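The Poem That Would Not Rhyme

Danai Deligiannis wrote the first line of "Salt Ledger" in December, on the back of a bus schedule. The finished poem runs to 114 lines and does not rhyme once. For a writer whose first book, Mellen, was built almost completely on couplets, that is a large change, and her readers have been arguing over it.
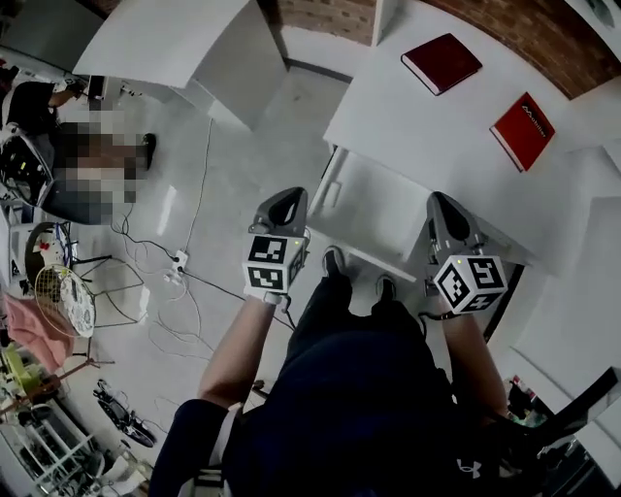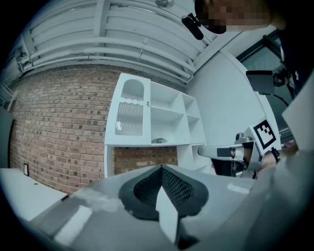 Touran Nikzad thinks the rhyme is still there and has only moved. In her view the poem repeats whole words where the older work repeated sounds, and the word "owed" does most of the labor. It turns up in six places, each time in the mouth of a different speaker. "By the end it sounds like a bell," she says, "and you stop hearing it as a complaint."

The speakers are a family sorting through their dead father's account books. He kept a shop called Papadakis, and he wrote down every debt in the same flat hand – flour, lamp oil, a christening dress. Deligiannis lets the entries stand as verse. The lines are short and have few adjectives. When the daughter finally talks about herself, the lines grow longer and the grammar starts to slip.

Some of this was in Mellen already. The poem on page 53 of that book, "Weights," also gives a shopkeeper the last word, but there the closing rhyme shuts the subject down. "Salt Ledger" ends on a sum that has been left blank.

Not every reader will want to follow it that far. The middle section is slow, and two of the brothers are hard to tell apart. Deligiannis cut the poem down from 289 lines, and she says she would cut the brothers again if she could find a way to keep their mother's reply.

"Salt Ledger" appears in Cinden, published by Turnness on 22nd January.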